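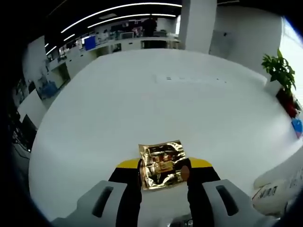 The first thing Osico told its packers about the new system was that their jobs were safe. The second was that the new system would do the packing. I have spent a good deal of the spring trying to get those two sentences to sit comfortably beside each other, and I haven't managed it. Osico fills mixed orders for other people's shops: snacks, creams, sachets, a bit of everything in one box. The trade is fiddly and badly paid, and it has stayed in human hands this long for a very plain reason. A square of crumpled gold foil, gripped between two black fingers, explains it better than the company's leaflet does. It weighs next to nothing and its surface is all creases. A packer picks up a thing like that while talking about something else.

The project is called Brimitz. The supplier is Prekance, and the word the supplier likes best is "demonstration". A person holds the gripper, picks things up with it and puts them down, and the recordings go off to teach a machine that is supposed to do the same later without the person. The packers at Marwat were asked in April whether they would like to take part. Those who said yes do it in place of ordinary shifts, at ordinary pay. The target is 200 demonstrations a day for each pair of hands.

I asked whether there was any extra money for teaching. There is a lanyard.

Prekance's leaflet promises an end to "repetitive handling". I would like to see whoever wrote that do the same pick 200 times before going home. Doing it with your own fingers is dull enough. Doing it through a tool you hold out in front of you is dull and also hard on the wrist, and the Marwat packers have had wrist trouble on the agenda at every safety meeting for years.

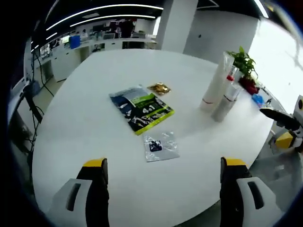
One packer told me she had no quarrel with the gripper itself, she'd used worse tape guns. Her quarrel was with the word "helper". When she trained a new starter, she said, the starter could tell her to slow down, and six weeks on there were two of them to share the heavy days. She couldn't see who she would be sharing the heavy days with this time. She also wanted it written down who keeps the recordings if she leaves, and so far she has been told that it is a good question.

It is a good question. I put it to Osico and was sent the leaflet again.

As for the goods, there is a flat printed pouch, a small gold packet, a little silver bag, and some white containers standing further over. With the fingers wide open like that you get a fair idea of the choice a packer makes without noticing: which thing first, which edge, how hard. The flat ones are the devils, I'm told. Tubs and bottles at least have sides.

The company's own figure is that Brimitz needs 2000 good demonstrations for each new kind of item before anyone lets the machine near it. Osico's range changes with the seasons. So somebody will be holding a gripper for a long while yet, and I suppose that could be called job security – if the hours were guaranteed, which they aren't. Demonstration work is rota'd month by month. The packing contracts it replaces were permanent.

I don't want to pretend the old way was lovely. The line is cold in winter and the turnover is what you'd expect. Two of the younger packers told me they prefer the recording work, they get to sit down between goes and the supervisor leaves them alone. One hopes to move across to checking the recordings, a job which Prekance says will exist. I hope it does. I have heard about jobs which will exist before, at other sites and from other suppliers, and I have yet to be invited back to photograph one.
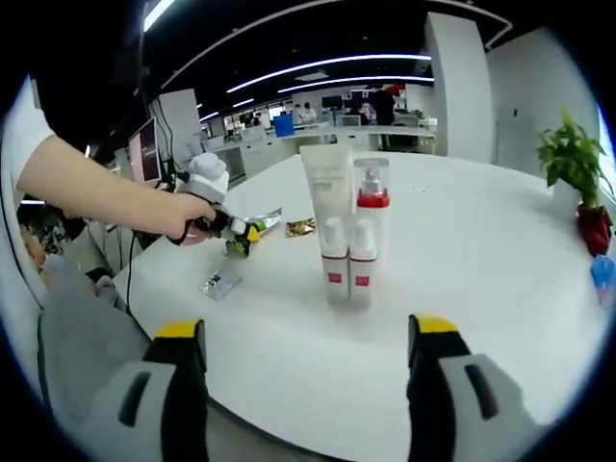

Words and captions: Hettie Calloway, workplace correspondent

A bare forearm, a white short sleeve and a snack packet held in closed jaws, with a tube and pump bottles waiting their turn beside it. Further back, two people in white lab coats are getting on with something else at the benches. Those are the benches I would watch. Every automation story I have covered had its new posts in the lab coats and its lost ones near the boxes, and the retraining that was meant to join the two ran to an afternoon.

Osico says it will review Brimitz after three months and share the results with staff. It hasn't said which results. Speed will be in there, and breakages, because those are easy to put on a chart. I'd ask for sick days, hours worked and the number of permanent contracts at Marwat on the day the trial began, next to the same numbers on the day it ends.

Packers at Marwat or anywhere else using the system can write to the workplace desk. We will leave your name out if you ask.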